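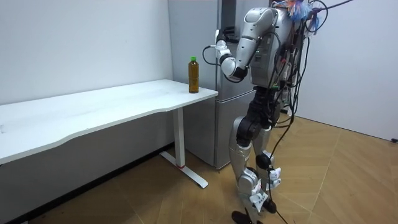
Fridge is in at the Msimang Building, and yes, you can use it

Well, Lurkbridge, we finally have somewhere to put our lunch. The second-floor room at the Msimang Building got its refrigerator on Tuesday, and I went over to see it in person because I've been writing about this room for so long that I feel like I should have a key.

It's silver, it's up against the back wall at the end of the long white desk, and it's plugged in. That last part matters more than you'd think. The old one at Nalham Street sat unplugged for 37 days while everybody waited for an electrician, and I still haven't forgiven it for what happened to my potato salad.

The desk is staying where it is. There was talk of swapping it for a pair of round tables, and I got more mail about that than I did about the parking changes (you people love that desk). I get it, though. You can spread out a newspaper and a plate on it and still leave space for whoever comes in after you. The parquet floor stays too. The plan to carpet over it was dropped back in September and I, for one, was thrilled — wood floors and coffee spills get along a lot better than carpet and coffee spills.

Now for the rules, which are short. Put your name on your stuff. Anything left for more than 3 days gets tossed, and the clear-out is Friday at 4 p.m. Drinks are fine as long as they have a lid, so a bottle of iced tea is okay and an open mug of soup is not. Please don't ask me who tried the soup.

The room will be open to all 21 tenants, including the people on the ground floor who used to have to go across the road to Zallia for a cold drink. I stopped in at Zallia on my way home, and they didn't seem too worried. They pointed out that a fridge doesn't make sandwiches, and I bought one, so they may be onto something.

A couple of things are still up in the air. The kettle hasn't been ordered. Neither has the second trash can, and with that many people eating in one room I'd have put that at the top of the list! There's also the matter of the door handle, because a few readers wrote in to ask if the fridge can be opened with your hands full. I tried it with a bag on one arm and my phone in the other hand and managed fine, but I have long arms and plenty of practice.
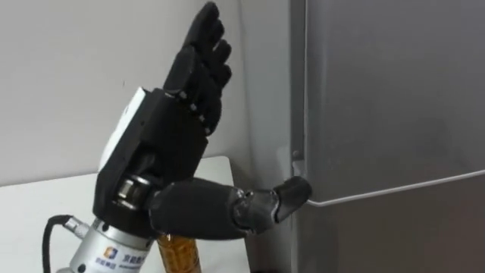
Lerato Venter would like everyone to know that the shelves can be moved, that it takes two people to do it, and that the bottom drawer should be left for fruit. She also asked me to say that the temperature dial has been set and should be left alone, even if your yogurt seems a little soft. Message received.

If you want a shelf spot for a group lunch, there's a sign-up sheet going around and it closes at noon on Friday. I've put myself down for the 2 bottom shelves, which I'm told is greedy, but it's my sister's birthday and the cake is wide.

3 comments

deskfan
So glad the desk made it. I would've cried over round tables.

Marty on the ground floor
Does the Friday clear-out include condiments? I have a good mustard I'd like to leave in there.

pj_lurk
Get a kettle!!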